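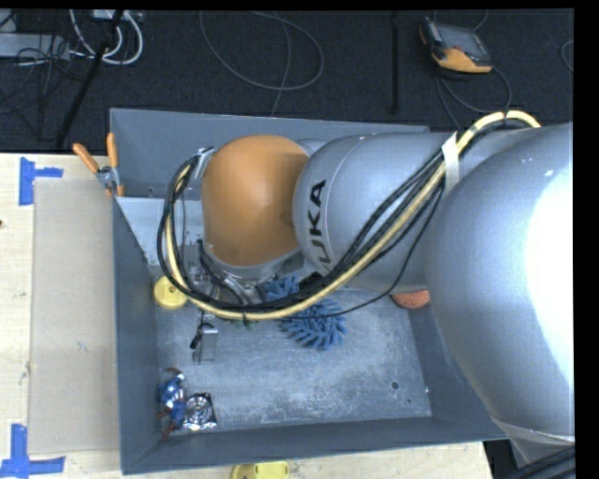 Bin 27 on the wooden table, contents spread across the floor of the bin. Metal panel at rear left.

Bekstead Workshop, Ballstead building
Notebook entry 163, January
Subject: condition of Bin 27 and revised handling of mixed items

Purpose

The open bins have been in regular use since the fall, and the workshop has no written record of their condition. This entry covers Bin 27 only. The remaining bins will be entered separately as they come up for cleaning. The earlier note on bin storage (entry 199 in the old series, before the numbering was restarted) dealt with labels and shelf positions and is not repeated.

Condition of the bin

The floor of the bin is scuffed over a wide area. There are whitish scratches and worn patches, and the original gray has become mottled. A fingernail passed across the scratches catches on only a few of them, and none was found to have raised an edge. The wear is therefore recorded as cosmetic. It does make pale or very small items harder to pick out against the floor, and colleagues should bear this in mind when declaring the bin empty.

Toward the right side of the floor there is a round hole, with a much smaller one close by. Neither appears on the drawing that Kashyap supplied with the bins. The rim of the larger hole was felt from above and below and is smooth. The smaller hole is narrow enough to be missed at a glance. No decision has been taken on plugging either of them. Small loose hardware should not go into this bin until that is settled, and anything that could pass through the larger hole should be kept in a closed bag or moved to another bin.

The sloping walls are sound. The slope is useful in practice, as items that are set down against a wall tend to settle toward the floor of the bin, where they can be reached. It also means that the usable floor is smaller than the opening suggests, which has led to overfilling in the past.

The lighter gray metal panel in the rear left part of the bin was checked for movement. It shifts slightly under hand pressure and returns to its place. The panel is to stay in the bin. Please do not lift it out during cleaning without a note in this book, as it was once returned to the wrong bin and took most of a morning to trace.

Table

The table is to be kept clear around the bin. The light wood marks easily, and a bin dragged over grit will leave a line that does not sand out without refinishing the whole top. Lift the bin to move it. Two people are preferred when it is loaded. The floor beyond the table is dark, and dropped items are easily lost on it – a flashlight held low to the floor is the quickest way to find them.

Handling of mixed items

The following is agreed for mixed contents and replaces the handwritten sheet that was taped to the storage cabinet.

1. Spread items over the floor of the bin before recording them. A heap hides the lower layer, and the Zosero sheet has twice been signed with items missing for this reason.
2. Record items as found. Do not tidy them into rows first.
3. No single item over 500 grams is to be placed in a mixed bin. Heavier pieces go on the low shelf.
4. Anything damp, oily or leaking is to be wiped and held aside on a tray.
5. When the sheet is complete, initial it and leave it in the folder, not in the bin.

The weight limit was discussed at some length. A lower figure was proposed, on the grounds that heavier pieces roll onto lighter ones when the bin is carried. The present limit was kept, with the understanding that it will be looked at again if breakages continue.

Cleaning

Bin 27 is to be emptied and wiped down with a damp cloth and mild soap. No abrasive pads are to be used. The green pads kept at the sink have been responsible for a good deal of scratching elsewhere in the workshop and are for the sink alone. The inside corners collect dust and need a soft brush before the cloth. Allow the floor of the bin to dry fully before items go back in.

Open points

Ask Kashyap whether the two holes are part of a later version of the bin and whether a fitted plug is available.

Confirm whether a plain mat could be laid over the worn area. A mat would improve contrast for small items, but it would have to be cut around the rear left panel and might lift at the edges.

The shelf label for Bin 27 is faded and is to be reprinted at the next batch.

Entry to be carried forward until the reply on the holes has been received.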